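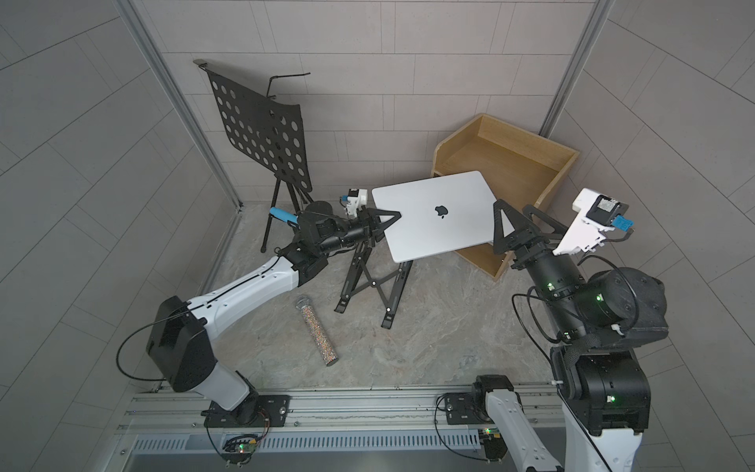
Visit to the Colten building, 2018-09-06
Written by Wondimu Weldu

We were nine people from the evening course and we came by bus 35, a little too early, so we waited by the gate until Shufen Yan came down to bring us in. She works at Romivton on the things people put on and near their desks, and she had prepared tea on the second floor, where we left our coats.

Most of the visit was about laptop stands. I did not expect that I can listen to this subject for one hour, but I did. The stand I liked most is the black folding one with legs like scissors. It stood on the grey marbled floor, with a silver laptop above it. I use a pile of dictionaries at home, so I asked many questions. Mrs. Yan told us that her group has kept notes on 126 desks in offices and homes, and the most common mistake is a screen too low for the neck.

Close to the stand there was a clear tube filled with colorful beads, with a silver lid. Jinlong Fang wanted to know where to buy one for his daughter, and he got the name of a shop. In the back corner I saw a black music stand, the kind with round holes in the sheet. My brother plays clarinet and his stand is always falling, so I looked at the thin tripod legs with some envy. The light wooden shelf on the other side has two open compartments. I would like the same one for my hallway.

After this we had soup in the canteen, which can seat up to 482 people and was very loud. The next visit is in December. Please write your name on the list at the school office if you want to come, and bring your own cup.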